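Expansion slot

An expansion slot is a connector on a computer's motherboard that accepts an add-in card, such as a sound card, network adapter or graphics card. The card's edge contacts carry power and data between the device and the rest of the system.

History

Early home computers often exposed their bus through a single port at the rear of the case. Desktop machines later moved the connectors inside, with the cards standing upright and their sockets facing out the back. The ISA bus was common through the 1980s. PCI, introduced in 1992, largely replaced it over the following decade and was itself displaced by PCI Express, a serial design first published in 2003.

Colour

Slot colours were never fully standardised. White or cream plastic was usual for conventional PCI, and black for ISA, but manufacturers varied the colour of later types to suit their own product lines.
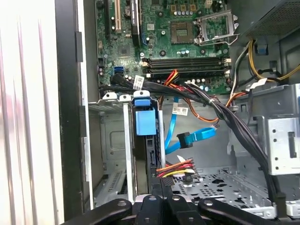

Many boards made after 2004 carried both PCI and PCI Express slots, so that owners could keep older cards in service. The two are not electrically compatible, and their keying prevents a card of one type from being seated in the other.

See also

Backplane
Daughterboard
Riser card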